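How to set up a supplies shelf that stays in order

A shared supplies shelf goes wrong in predictable ways. Things get bought twice, the small items slide to the back, and whatever you need is under something you don't. The method below takes an afternoon for a single shelving unit and works for a home office, a classroom or a staff room.

What you need

A shelving unit with fixed or adjustable shelves, a few open-topped organisers, a tape measure, masking tape and a marker. We used the Hallden unit in the Bredgate office, but any sturdy shelf will do.

Step 1. Empty and sort

Take everything off and put it on the floor or a big table. Group it by what it's for, not by size. Batteries go with torches, refills go with pens. Check dates on anything that expires and put the stale stuff aside. Dead batteries and empty toner cartridges should go to a collection point, as most councils don't want them in the kerbside bin.

Step 2. Measure before you buy

Measure the depth of the shelf and the clear height between shelves. Write both down. Leave at least 10 cm above the tallest organiser so a hand can get in without tipping it. Our shelves are 383 mm deep, and a box that runs the full depth is a nuisance to reach into, so we stuck with small ones near the front.

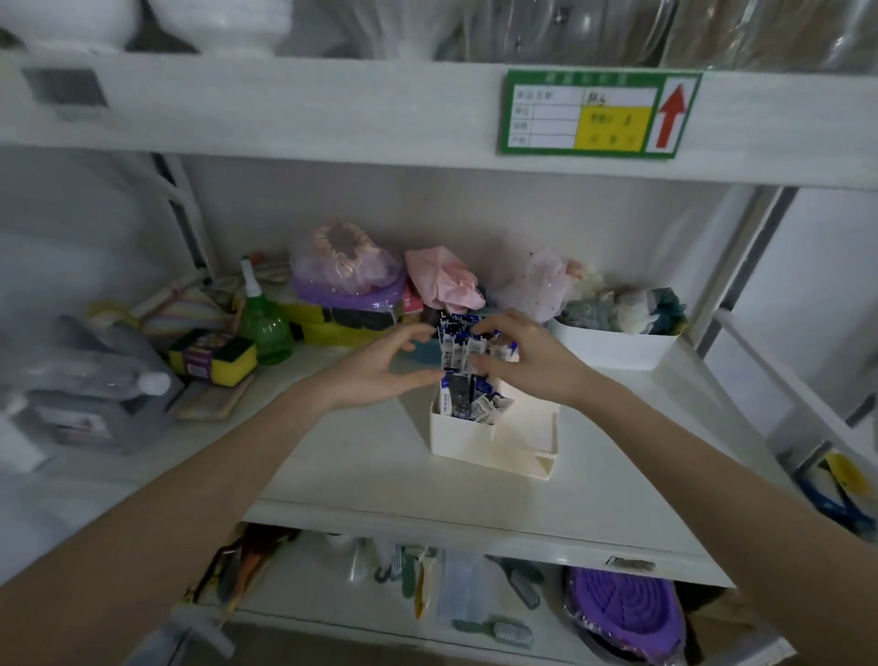

Step 3. Give the best spot to what you use most

The shelf between waist and shoulder height is for things that get picked up every week. Heavy reams of paper go at the bottom. Spare stock and seasonal gear can live up top.

Step 4. Stand small packs upright

Flat packs stacked in a pile hide each other. Stand them on edge in a tall compartment, all facing the same way, with the oldest at the front – new stock goes in behind. Don't jam the compartment full. If a pack drags its neighbours out with it, move a couple to spare stock.
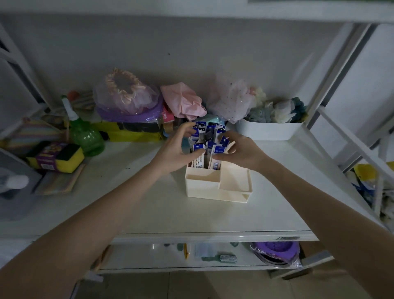 Alhassan commented that standing packs up works fine until you're down to the last few, then they all flop over. A bulldog clip across the bottom of the bundle fixed it at their place, and a folded bit of cardboard did the job too.

Step 5. Label the shelf as well as the box

Run masking tape along the shelf edge and write the category on it. Leave the tape up for a month before you make proper labels, as you'll probably swap a few things over.

Step 6. Set a reorder point

Pick a low number for each item and write it on the label. For AA batteries ours is 22. When stock drops to that, it goes on the shopping list taped inside the door.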